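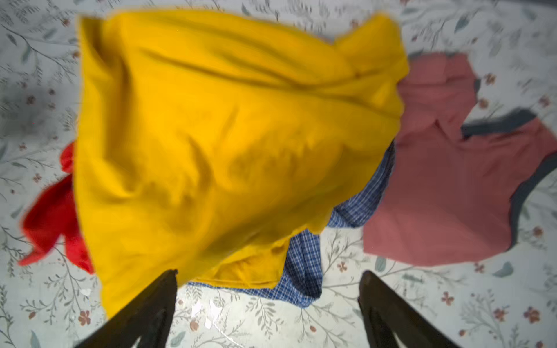

The last report said recovery was "mostly working," and one reader wrote back to ask what happens to a file that was open in two windows when the machine lost power. Both windows used to write to the same recovery file, and the later write won. The current build gives each window its own journal and offers both at the next start. The details are under Recovery journal, and the case that still fails is under Open problems.

Doro editor: crash recovery and saved undo
Progress report to the Figueroa fund
March 12, 2024
Prepared by the Doro maintainers at Sirnura

Scope of the grant

The grant covers work on how Doro stores unsaved changes and undo history on disk. It does not cover the user interface, apart from the recovery dialog, and it does not cover the plugin system. Storage code that was shared between Doro and other Sirnura tools has been moved into a separate library, Davenham, as agreed in the work plan. Davenham has its own repository and its own issue tracker. Doro now calls it through a small set of functions and no longer opens recovery files directly.

Recovery journal

The old design kept a full copy of the buffer and rewrote it after a pause in typing. This was simple, but slow on large files, and an interrupted write could leave a recovery file that was shorter than the original and passed every check we had. The new design is an append-only journal. Each entry holds an offset, the removed bytes, the inserted bytes and a checksum. On recovery, Davenham replays entries until it reaches the end or finds a bad checksum. It then stops, keeps what it has, and tells the user that the tail was damaged.

A journal is tied to the file by path, size and a hash of the contents at the time the file was opened. If the file on disk has changed since then, the journal is not replayed over it. The recovered text opens in a new buffer and the user can compare the two. Several testers disliked this and asked for an automatic merge. We have not planned one.

Journals are flushed when the journal buffer fills, when the window loses focus, and 2 seconds after the last edit. The interval can be changed in the settings file. Setting it to zero flushes on every edit and is very slow on network mounts — the manual page now says so.

Saved undo

Undo history can be kept between sessions. The feature is off by default. Two requests came up repeatedly on the mailing list: a limit on age and a limit on size. Both are in. History older than 90 days is removed at startup, and the user can set a different number or none at all. The size limit applies per file and drops the oldest branches first.

Files opened from a temporary directory are excluded, as are files that match a pattern in the exclude list. The default list covers common names for key files and password stores. Permissions on the history file are copied from the edited file, with group and world access removed in all cases. An earlier build created the history file first and changed its permissions afterward, which left a short gap. That has been fixed and the fix was released separately as a security update.

Testing

The test harness starts Doro, sends it a recorded stream of edits, kills the process at a random point and compares the recovered buffer with the expected text. It has completed over 3000 runs on the current journal format. The runs turned up 13 distinct faults. Most were in the code that handles files without a final newline and files with mixed line endings. All of them have a regression test, and all but the one listed below are closed.

The harness kills the process only. It does not simulate a power failure, in which data the system reported as written may be missing. We looked at an existing block device tool for this and got it working on Linux, but the results varied between runs on the same input and we do not want to report them yet.

Open problems

1. If two windows edit the same file, and one of them saves before the crash, the journal of the other no longer matches the file on disk. Doro opens it in a new buffer, as designed, but the dialog shows the wrong file time next to it. Users have picked the older text by mistake. No data is lost, and the unused journal stays on disk until it is deleted by hand.

2. Case-insensitive file systems. Opening the same file under two spellings creates two histories. Davenham should ask the file system for a canonical name, and the call for this differs on each platform. A patch exists for macOS. Windows has not been started.

3. Journals for very long single-line files grow faster than expected when search and replace is used. Each replacement is logged separately. Grouping them is possible but changes the format, so it has to be done before the format is frozen.

Changes to the work plan

The conversion tool for old recovery files has been dropped. Old files are short-lived, and the previous release can still read them. The time set aside for it went into the harness, which took longer than planned — mainly the recording of edit streams that include input method text.

Next period

The journal format will be frozen in May, after problem 3 is settled. The Davenham documentation will be published at the same time, including the byte layout, so that other editors can read the files. Problem 1 needs a change to the dialog text and a new field in the journal header, and it is next in the queue. Spending is in line with the approved budget and no change to the payment schedule is requested.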